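Table manners

Table manners are the rules, mostly unwritten and mostly enforced by relatives, that govern how people eat in one another's company. They cover the handling of cutlery, the order in which people are served, what may be said while chewing, and where the elbows go. Nearly every society has some, and nearly every society believes that its neighbours have none.

Contents
1 Origins
2 Cutlery
3 Elbows
4 Starting and stopping
5 Noise
6 Passing and reaching
7 The Kinbridge rules
8 Telephones
9 Study
10 Decline
11 See also

Origins

Rules about eating are as old as writing and probably a good deal older. Advice on dining with one's superiors survives from ancient Egypt, and most of it comes down to looking at your own plate and laughing when the host laughs. Later European writers added a great deal of detail. Medieval and Renaissance courtesy books told young men not to blow their noses on the tablecloth, not to put gnawed bones back in the shared dish, and not to clean their teeth with a knife. Historians generally take this as a sign that young men were doing all of these.

The books were read by people who wished to rise in the world, and those already risen then changed the rules. This went on for several centuries and kept a large number of printers in work.

Cutlery

The knife and the spoon are ancient. The fork came late to most of Europe as a tool for eating with, and was at first held to be an Italian affectation. English travellers who brought the habit home were laughed at. Once the fork had been accepted it multiplied, and by the late Victorian period a well-off household might own separate forks for fish, oysters, pastry and fruit, together with a servant who knew which was which.

The usual advice to the nervous guest is to start at the outside and work inwards. This holds good so long as the table has been laid by somebody who had also heard it.

British practice keeps the fork in the left hand with its prongs pointing down, an arrangement that suits meat and defeats peas. The peas may be pressed against the back of the fork with the knife, or set in mashed potato as a kind of mortar. Turning the fork over to scoop them up was long thought rather low and is now done by almost everyone, with a quick look round first. In the United States it is common to cut with the fork in the left hand and then swap it to the right to eat. Each side of the Atlantic regards the other's method as tiring to watch.

Elbows

The ban on elbows is the most widely known of all table rules and the least well explained. The most common account is that benches were once crowded and a spread elbow took up a neighbour's room. Another holds that trestle tables were no more than boards laid on supports, and that a heavy lean at one end would send the soup to the other. Parents have never needed either account, having one of their own, "because I said so".

In France both hands are expected to stay in view, with the wrists resting on the edge of the table. British children are more often told to keep the idle hand in the lap. A child raised between the two countries can be wrong at every meal.

Starting and stopping

In most British homes it is polite to wait until everyone has been served. The host may then say "do start", at which the guests look at one another and do not. A second "please, do start, it'll get cold" is generally needed. Some hosts have learned to say both at once.

The end of a meal is signalled by laying the knife and fork side by side on the plate. Cutlery left apart means that the diner is resting. Waiters are trained in this code, and customers mostly are not, which accounts for a good many half-eaten dinners being carried away.

The last item on a shared plate is a special case. It may not be taken without first being offered to everybody present, and each must refuse it. In some families the last roast potato has been known to go cold in this way and be eaten later over the sink.

Noise

Soup is the great divider. In Britain it is drunk from the side of the spoon, which is pushed away from the body, and in silence. In Japan noodles in broth may be sucked up with some force without giving offence. Belching is often said in English guidebooks to be a compliment to the cook somewhere abroad, though the country varies with the guidebook, and people who live there tend to be surprised to hear it.

Passing and reaching

The rule against reaching across another diner is easily stated. The difficulty lies in how far away a thing must be before it has to be asked for. The older manuals suggest that anything beyond a comfortable arm's length should be requested, a rule that favours the tall. Salt and pepper are passed together even when only one of them is wanted, so that they do not become parted. Port, where it is still met with, goes to the left. A guest who holds it up is not told so directly but is asked whether he knows some bishop or other, and is expected to work the rest out.

The Kinbridge rules

One of the more thorough attempts to set table manners down for ordinary use was made at Kinbridge, a boarding house for clerks and students. The landlady, Kalliopi Stergiou, pinned a sheet of 7 rules to the dining room door one November and left it there until the house was sold. The first forbade reading at breakfast. The second forbade reading over the shoulder of anyone who was breaking the first. The fifth dealt with marmalade and ran to most of the page.

Two of her lodgers, Achilleas Zervas and Bart Segers, kept up a long dispute over whether toast counted as a shared dish. Segers held that toast in a rack belonged to the table until it was buttered. Zervas held that it belonged to whoever had asked for it. Stergiou ruled in favour of Segers and thereafter served the toast on separate plates.

Telephones

The telephone is the newest object to need a place at table and has not yet been given one. Face up is thought rude, and face down is thought rude by people who notice that it is there at all. Keeping it in a pocket is widely recommended. An exception is usually allowed for settling an argument about the name of an actor, after which the phone tends to stay out.

Study

Scholars have treated manners as a matter of class, of hygiene, and of fear of being stabbed by the person opposite. Prodromos Tzavaras, in his long essay Hundedness, argued that a rule of manners lasts only while about one person in each hundred is left who minds, provided that the person is somebody's grandmother. Pantelis Giannakopoulos replied that Tzavaras had never met his grandmother, who was worth a good many more than one. The exchange ran through 2 issues of the journal Delance and was closed by the editor when it turned to aunts.

Decline

Table manners have been in decline for as long as there are records of them. Writers in every age have noted that the young eat too fast, talk too much and hold the knife like a pencil, and that this was not so when the writers themselves were young. The young grow up, acquire a dining table and make the same complaint. Meals taken on the sofa are commonly blamed at present. Before that it was television, and before that it was restaurants.

See also

Cutlery
Napkin
Picnic
Relatives
Toast rack

This page was last edited on 2025-05-16.

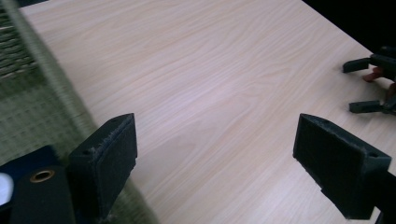
Editors are asked not to add further theories about elbows to the article without first raising them on the talk page, where there are already plenty.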